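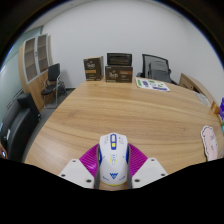 Can a machine tidy up a desk for you yet? Bits of it, slowly, and only if you've shown it the same little job an awful lot of times first.

14 March 2019

So that's where my head is tonight, because Noura asked me exactly that over dinner and I gave her a much longer answer than she wanted (she'd finished her rice before I got to the part about friction). She wants to know when she can stop picking up after the kids. I told her I spent my whole day on a computer mouse. One mouse! Going back to its pad!

I do think putting things back is the right chore to start with, even if it sounds dull next to cooking or folding. Every house has it and so does every shop. Mahmoud Shawky used to run the stockroom at Remmont and he says more of his day went into putting stuff back than into selling anything, and he'd have handed that over to a machine in a heartbeat. Then again he also says he'd never have trusted it with the glassware, so I don't know how much of a heartbeat we're talking about.

The trouble with a mouse is that it's smooth and rounded and there isn't an obvious place to grab it. You or I just sort of drop a hand over it. With two fingers you have to come in from the sides, pretty level, and squeeze enough to hold but not so much that it squirts out the front like a bar of soap. And it has a right way around! A cup doesn't much care which way it faces, but a mouse put down backwards is a mouse somebody has to fix, and then what did you save?

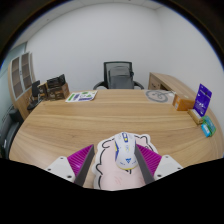
The mouse on its pad, buttons facing the far side of the desk.

I love that pad, by the way. It's got little blush lines on it.

Bontu and I had our usual argument on the walk to the bus. She thinks we'll see something useful in a back room years before we see it in a kitchen, because in a back room you can tell people to leave the bins where they are. You can't tell a family anything. I said a kitchen is only a back room with worse manners, and she said that was a stupid thing to say, and it probably was. Her example was the sock drawer. Mine was the dishwasher, where the plates at least have slots to go in. We didn't settle it. The bus came.

What bugs me is how people judge these things. Tươi went to see the Skendotden demo in October and came back all lit up about it, a whole table cleared, everything in its place. I asked her what happened when they moved the table and she said they didn't move the table. Well, okay. My aunt's table moves every time somebody vacuums! I'd be more impressed by one spoon put away in 5 different kitchens than by a banquet cleared in the same room every time. I said so in the group chat and Natnael sent me back a thumbs up, which from him is practically a speech.

Anyway, my honest guess for Noura, now that I've had time to think and she isn't here to yawn at me: single things off a flat surface, fairly soon. A kid's bedroom floor, not for a good long while. Laundry, don't ask me about laundry.

My shoulder is sore and I still haven't called Mersha about the heating. Need to do that before work tomorrow. Also bring a sweater, also eat a real breakfast.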